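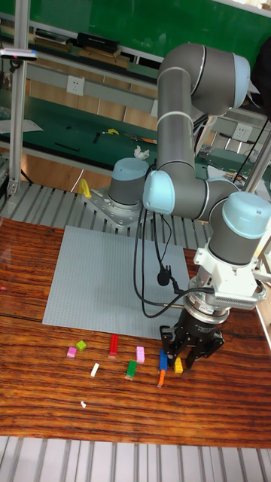
Brick Table Gallery

Loose building bricks, a gray studded plate and a wooden tabletop. This page belongs to the Nurcombe table set, a small collection of notes and pictures on sorting and laying out bricks on a flat surface. The larger part of the collection, 2,613 bricks, stays in drawers and is listed on the inventory page. Only a handful is put out at a time.

Pictures can be viewed at full size in the Travico album. Captions are kept short. Corrections to color names are welcome; the names used on this page are the everyday ones and do not follow any maker's chart.

1. Plate and row

Nine bricks in front of a large, flat, light gray plate. The plate lies at an angle to the table. The bricks sit in a loose row on the bare wood, with a cluster of them near the front edge of the plate.

The tabletop is a glossy reddish brown with dark grain running across it. Dark grain makes the pale plate easy to find but is less kind to dark bricks. Red suffers most on this wood. Orange is tolerable. White and yellow give no trouble under any of our lamps.

Plate notes: studs are cleaned with a dry, soft brush, working from one corner to the opposite one. Water is avoided, as it leaves marks between studs that are slow to get out. A plate that rocks on the table is set aside. Slight bowing can be corrected by leaving the plate under a flat load overnight — books are enough. 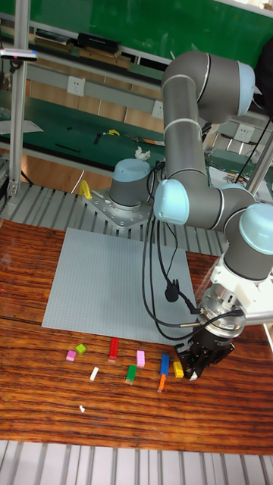

Pinheiro workshop, November

2. Nine bricks and one small piece

The same kind of layout, with the plate left empty. Left to right, the row begins with a small pink brick and a small lime-green one, then a long red brick standing upright. After it come a small white brick, a tall pink one, and a green one set slightly lower. Blue stands upright, with orange directly below it. Yellow is at the right end.

A tiny white piece lies farther down the table, apart from the row. Pieces of this size are entered in the inventory under small parts, whatever their shape, and have a drawer of their own.

Two greens in one row are a useful test of a sorting scheme. Under warm light, lime green drifts toward yellow and the darker green drifts toward brown. We sort by daylight where possible. Where it is not possible, a known brick of each color is kept beside the tray and the doubtful brick is held against it.

Notes on the layout

Row spacing. No fixed spacing is used. A gap wide enough for a fingertip on each side is sufficient for picking up a brick without moving the next one. Tighter rows look neater and are slower to work from.

Upright bricks. A long brick stood on its side or end takes less table and turns its studs toward the viewer. It also falls over easily. For a row that will stay out for some time, lay the long ones flat.

Plate position. An empty plate goes behind the row, with the bricks between it and the front of the table. The angle of the plate does not matter for building. For measured layouts, line it up with the grain of the wood before the first brick goes down.

Small parts. Put these out last and return them first.

Storage

The drawers come from a Jornden cabinet, bought used. Of the full inventory, 1,843 bricks are sorted by color and the rest by shape. The split is historical. Color sorting came first, and the later purchases were put away by shape after it became clear that finding one small gray brick among many gray bricks was taking too long. Merging the two systems has been discussed and postponed.

Drawer capacity for the whole cabinet is set at 3,000 bricks. Beyond that the lower drawers bind on their runners.

Labels are on the drawer fronts, upper left. Color drawers carry a painted dot and shape drawers carry an outline drawing. Mixed drawers — there are 3 at present — carry a plain strip and are due to be sorted.

Use of pictures

Pictures may be reused for non-commercial pages with a link back to this gallery. Larger copies are held in the Travico album under the page title. The inventory list is available as plain text from the index page.

Back to index | Inventory | Drawer labels | Plates and bases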